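Carnow two-finger gripper kit, five months in: worth the money if you budget for the rest of it

I put off writing this until I'd had the thing long enough to be annoyed by it, and now I have, so off we go. I bought the Carnow in November after going back and forth between it and the Bramis for most of the fall. The Bramis is faster and has a nicer case. The Carnow had the softer grip and came with the wrist camera already mounted, and I wanted to work with fabric, so that decided it. The price was $1,873 for the arm, the gripper, the camera, a power brick and a bag of screws. That's the number everybody looks at, me included. Please don't stop there!

What I spent on top of it came to $293, and I had planned for zero. A desk clamp, because the one they include won't open wide enough for any table I own. A longer USB cable. A second power strip with a proper switch on it (I wanted something I could slap with my palm). Two replacement finger pads. And then a pile of little stuff that I'd have sworn I already had in a drawer somewhere. If you're writing up a request for money, at a school or a shop or wherever, I'd add a line called "bits" and put real dollars in it.

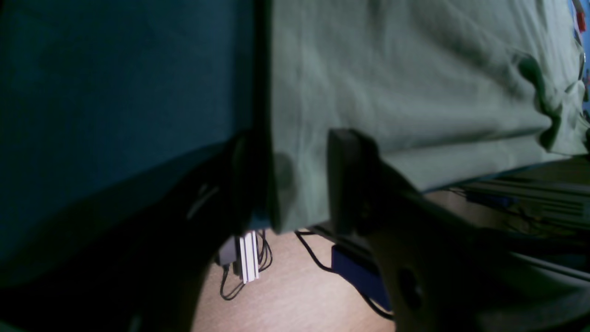

Cloth is the whole reason I went for this gripper, so I'll start there. The fingers are long, flat pads, and they close slowly if you tell them to, and on a T-shirt or a dish towel I get a decent pinch more often than I expected at this price. Thick stuff is harder. The trouble comes from whatever is underneath. When you go in at a hem and there are thin black cables looping around on the surface just below it, like there are here, you have to be fussy about how low you let the fingers go. I set my floor height in the software and then raise it a hair. The manual has one sentence on this and it's in the troubleshooting section, which is a silly place for it.

Setup took me an evening. The software installs cleanly on an older laptop, the calibration routine is boring but clear, and the arm found its home position the first time I asked. I did get stuck on the camera driver, and the fix was to plug it straight into the computer and skip the hub. Support answered my email overnight, friendly and short. No complaints.

The noise is worse than I'd like. It's a thin whine on every move, and if you're in the same room for a couple of hours you'll want headphones. The joints also get warm on long sessions, so I give it a break when I take one.

Now, table space. I budgeted for an arm and forgot to budget for the area around an arm. The base is small, sure, but the reach is not, and everything you own will drift into it. I'd plan on a table that does this and only this, covered with something soft so small parts don't bounce off and roll under the radiator. A lip along the back edge would be great. I keep meaning to screw one on.

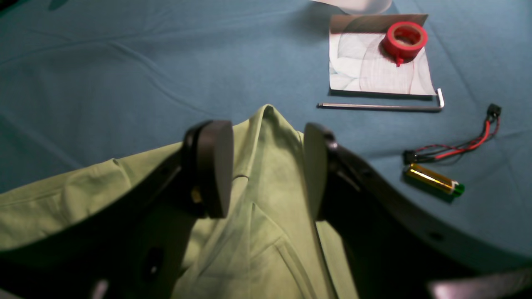
Osian Gape wrote to me after I posted my first impressions and said I was being too easy on Carnow about spare parts. He runs two of them, and his view is that you should order a full set of pads and one spare motor on day one, with the arm, because shipping a single motor later cost him $40 and a long wait. He also told me to look at Stendia pads, which fit with a little filing and grip slick fabric better than the originals.

I think he's right about the motor. I haven't tried the Stendia pads yet, so I can't speak to them, but they're on the list. As for the AA batteries, electrical tape and hex keys, buy a set of each that belongs to the table and never lend them out. My long hex key has wandered off to the bike twice already.

Would I get it again? Yes, for fabric and light things. If your work is mostly boxes or anything heavy, look at the Bramis or save up for a Vaughan, which starts well over $1,000 above this one but comes with a real service plan. I'm knocking off one star for the clamp and half a star for the noise. Three and a half out of five, and I'll update if the wrist joint keeps clicking.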